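Home | Projects | People | Reports | Contact

Living With Less Room: A Report on One Shared Floor
Kulap Srisuk and Lakmal Roy

Our project began with a complaint. Kaan Akbulut said there was never anywhere to stand in the workroom at Idden, and Shazia Rana, who supervises us, said that sounded like a research question. It became one by Sunday.

We split the floor into 4 zones with masking tape and kept a diary of what got left in each. The zone by the door stayed clear, mainly out of fear of Shazia. The other three filled up with bags, coats and cables, in that order of guilt.

Cables were the worst offenders. A coat gets picked up when its owner is cold. A cable has no such luck — it lies where it was dropped until a foot finds it. Kavinda Miah proposed a rule that every cable should run along a wall, and broke it before lunch.

We also tried asking people to look down before starting work. Results were mixed, as most people look at their hands. 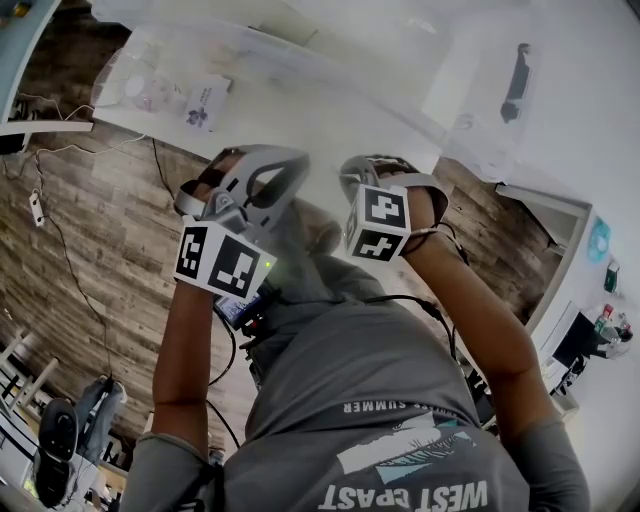 Figure 1. Hands busy, with a long black cable across the plank floor.

For the second half of March we put hooks at knee height and labeled them. The hooks were popular — mostly for coats. We would move them lower next time and budget for more tape.

Shares: 3 | Comments: 2
Contact Idden Student Projects | Copyright Idden | Back to top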